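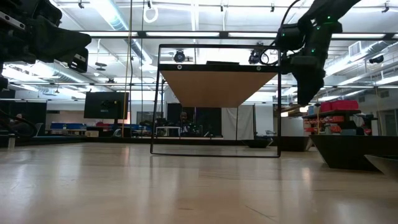 December 2020

Two-arm bench, gripper comparison, second round. Same bench position as August. Lights left on full, which was a mistake for the overhead view (see further down).

Left arm has the Zakitz gripper, right arm has the Ullolex. Both on the Larnetico controller, firmware not touched. Closing speed set the same on both, force limit 32 N.

Ran 74 picks per side on the mixed parts set. Zakitz missed 2, both on the thin washers, where the fingertips closed over the top and came up with nothing. Ullolex missed 24. Most of those were the short dowels rolling out sideways before the fingers met. The rubber pads on the Ullolex are worn at the inner corner and I should have changed them before starting. Not calling it a fair result until that's done.

Cycle time was close enough that I didn't bother working it out by part.

Cable on the right arm still bothers me. The coil near the wrist takes up the slack all right but it pulls on the last joint when the wrist goes past its half turn, and the controller reads that as contact. Had to clear the fault by hand and start the pick again. Tried clipping it further up the arm, no real change. A longer lead would probably fix it.

Cameras: glare off the tabletop washes out the left one whenever a part sits in one of the bright streaks. Colour threshold is useless there. Lowering the exposure helped but then the dark parts disappeared. Want to try a matte grey mat, or switch off the row of fluorescents over the bench if the others can live with it.

To do
- new pads on the Ullolex, repeat the dowels only
- longer wrist cable, ask Carroll stores for a price
- recalibrate both cameras after the mat goes down
- copy the August log into the same folder as this one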